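Vistside Residence
Household Support Program
Progress Report to the Mollel Fund
Reporting period ending February 3, 2026

Summary

The Mollel Fund supports the clothing and linen work carried out in the furnished bedrooms at Vistside. During the period under report the program moved from a shared laundry sort in the basement to sorting and folding in the bedrooms themselves. A total of 516 garments were folded and put away, against a target of 400 set in the grant agreement. Two of the three bedrooms included in the grant are now on the new routine. The third is delayed for reasons given under Outstanding Matters.

1. Work carried out in the bedrooms

The grant agreement asked the program to find a folding surface in each bedroom that did not require new furniture. Folding tables were considered and declined, as the two rooms completed so far do not have the floor space for them once the closet doors are open. The bed is now the standard working surface. It is made up fully before any clothing is brought in, and the bedspread stays on throughout.

The first bedroom to be completed has a large white-framed window that looks out on trees, and the light from it is good enough for sorting darks without a lamp. The bed has a beige upholstered headboard and a light blue bedspread with a white scroll pattern. Small white items are hard to pick out against that pattern, and staff have asked that socks and underwear be sorted elsewhere. The request has been granted. 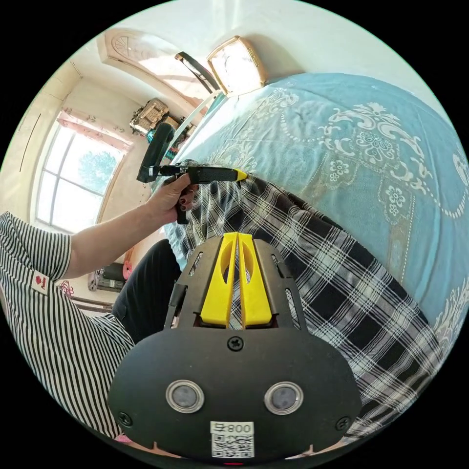 2. Folding method

The method in use was written by the program office and tested over the first weeks of the period. Each garment is laid flat and smoothed from the center outward before the first fold is made. Shirts are folded to a common width so that they stack. Trousers and jeans are folded lengthwise and then in half, and are kept apart from the shirts until they are put away.

Larger patterned garments took the most time. Checks and plaids show a crooked fold more plainly than solid colors do, and several had to be opened out and started again. The written method now allows these items to be left until the end of a session, when the rest of the bed is clear enough to spread them at full length. Residents were asked whether they preferred their trousers hung. Most had no preference, and the drawers were used in order to keep closet space for coats.

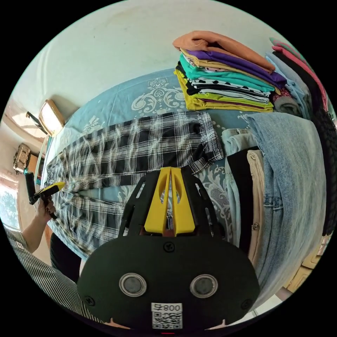
Sorcha Mac an tSaoi
Program Manager, Household Support

The bed in the same room, with a black-and-white plaid garment spread flat and the folded shirts stacked beyond it, in orange-tan, purple, teal and lime-yellow among others. Folded light-wash jeans and a pair of beige trousers lie to the right. Stacks are kept toward one side of the bed under the current method, which leaves the longer part of the surface free for the garment being worked on.

3. Supplies and spending

Drawer liners and closet dividers were purchased from Doletti in a single order. The dividers were one size too narrow for the closet rods and were exchanged without charge. Storage bags for out-of-season clothing were purchased from Bedus and have been delivered in full. Spending on supplies is within the approved budget line. The remaining funds in that line are held for the third bedroom, and the program does not request a transfer between lines at this time.

Staff hours were higher than planned in the opening weeks while the written method was being revised. They have since returned to the planned level. The difference was met from Vistside's own operating budget and is not charged to the grant.

4. Comments from residents

Residents were invited to comment in writing or at the regular house meeting. The comments received were favorable as to the condition of the clothing and less so as to the schedule. Two residents objected to having their beds in use during the afternoon, and sessions in their room have been moved to the morning. One resident asked that knitwear be folded and never hung. This had already been the practice in that room and has now been added to the written method for all rooms.

A further comment concerned labels. Several garments of the same make and size were returned to the wrong drawer early in the period. Name tapes have been offered to all residents and will be sewn in by program staff on request.

5. Outstanding matters

The third bedroom could not be started. Its closet door is off its track, and the replacement part had not arrived when this report was prepared. Bakari Muli, Facilities Coordinator, expects the repair to be finished in March, after which the room will be added to the schedule.

The program office also has to settle the handling of out-of-season clothing. The storage bags fit beneath two of the beds but not the others, and a shelf in the linen room may have to be cleared for the remainder. A decision will be included in the next report.

The Fund is asked to note the progress made and to approve the extension of the completion date for the third bedroom. No additional funding is requested.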